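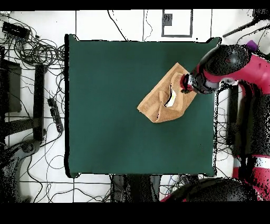
Karlijn Brouwer asked whether the wash instructions in the first release could be trusted for items made before the symbols changed, and her answer to her own question was that they could not. Version 2 of the Jestthorpe Household Textile Care List takes up most of her points.

Contents

The list holds 681 entries, one per item. Each entry gives the type of textile, the fibre as stated on the sewn-in label, the wash temperature, the drying advice and the ironing advice. Of these, 579 were copied from a label we could read in full. The rest have at least one blank field. Blank means the label was faded, cut out or torn. It does not mean the maker gave no advice.

Files

items.csv – one row per item
symbols.csv – care symbols and the plain wording we use for each
changes.txt – what was altered between versions
sources.txt – where each batch came from

Columns in items.csv

item_id: a number, never reused
kind: towel, flannel, tea towel, sheet, pillowcase, tablecloth, napkin, other
fibre: as printed, with spelling kept
wash_c: highest wash temperature in Celsius, or blank
tumble: yes, low, no, or blank
iron: one, two or three dots, no, or blank
batch: J, S or C
note: free text, often empty

Batches

Batch J is from households in Jestthorpe. Batch S came from the linen cupboard of a guest house in Sorkunbridge and has 200 entries, mostly sheets and pillowcases. Batch C is the Cuypers stock, bought as mixed lots, and is where most of the missing labels are.

Known problems

Bath towels and hand towels are both entered as "towel". We did not measure them, so they can't be split now.

"Cotton rich" has been kept as printed. Please don't read a percentage into it.

In version 1, 80 entries in batch C had the tumble and iron columns swapped. This is fixed. If you downloaded the file in March, replace it.

Tea towels marked "linen union" are a mix of linen and cotton. A few people have counted them as pure linen.

Using the list

It is fine for teaching, for sorting exercises and for checking your own symbol charts. It should not be used as washing advice for a particular item, where the label on the item comes first. Dry cleaning symbols are in symbols.csv but were not recorded for batch S.

You may copy and change the files as long as you credit the Skeston Textile Group and say what you changed.

Last updated Wednesday, July 30, 2025. Corrections should quote the item_id and the column.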